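Notes from the Teaching Floor

Posted Jun 6, 2025

If you have walked past our end of the building this spring and wondered why grown adults were opening and closing baskets for hours at a stretch, this item is for you. Teaching season has been in full swing since April, and the household set is finally far enough along that we can tell you a little about it -- with apologies to those of you who already hear plenty of this over lunch.

First, a word on how we got here. Last year almost all our teaching was done by remote control. One of us sat at the Mistden desk with a pair of handles, and the arm across the room copied every move a fraction of a second later. It was a fine way to learn patience. You would reach for a lid, the arm would reach for a lid, and somewhere in between the lid would scoot away from both of you. We did get good recordings out of it, and the Mistden desk is still what we use for anything heavy or anything that has to happen inside the cabinet. But for small, fiddly household jobs it was slow going, and people came away with stiff shoulders.

So for the Zurkateck project we switched to teaching by hand. The person holds a gripper in each hand and simply does the job, with the arms nowhere near the table. The robot gets its lesson later, from what the grippers recorded along the way. The nice part is that you feel things. When wicker starts to give under the pads you know it right away, and you ease off without thinking, the way you would with your own fingers. Most of our newer teachers got comfortable in an afternoon, and several told us they would be glad never to see the desk again (we are choosing to take this as praise for the new setup).

The current total stands at 682 recorded runs, of which 585 passed review and went into the training set. The ones that didn't pass mostly failed for dull reasons. Someone started before the marker check had finished, or turned a wrist so far that the tracking lost hold of one gripper, or stopped halfway to answer a question from across the room. Please, if you are teaching, finish the run first and answer afterward. We will wait for you!

The basket with the lid has turned into everybody's favorite, and also the one we argue over the most. It is a friendly-looking thing, but wicker is springy, the weave catches on the pads, and two hands have to agree about which one is holding and which one is lifting. We now ask each teacher to do 12 runs in a sitting and then take a proper break, well away from the table. Tired hands get hasty, and a hasty lesson is still a lesson as far as the robot is concerned.

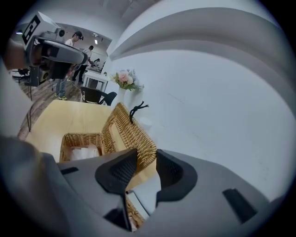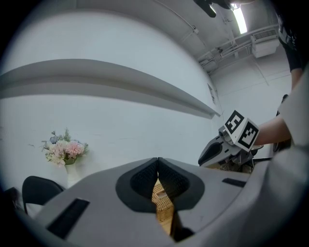 We have also been learning how much people differ. One teacher lifts a lid as if there might be a cat asleep under it, and another has it up and over before the rest of us have sat down. For a while we tried to get everyone to work at the same pace, with a metronome going (a bad week, and we are sorry about the metronome). These days we let people be themselves as long as the grip is steady, and the training set is better for having both kinds in it. The arms trained on the mixed runs have been noticeably less fussy about where the basket sits when they begin.

Next up are the Tokarz drawers, which stick in damp weather and should keep us humble. We plan to split that work between the two methods, using the desk for the bottom drawer, where crouching with a gripper in each hand is no fun for anyone's knees, and teaching by hand for the rest. The Zirnon pads are due for replacement before then too, so if yours are looking smooth in the middle, leave a note on the charging shelf and we will swap them first.

We still have 3 open places for new teachers on the morning shift. You don't need any background in robots, and left-handers are especially welcome, as we are short of them. Wear sleeves that stay put, leave bracelets at home, and stop by the sign-up sheet next to the coffee machine whenever it suits you.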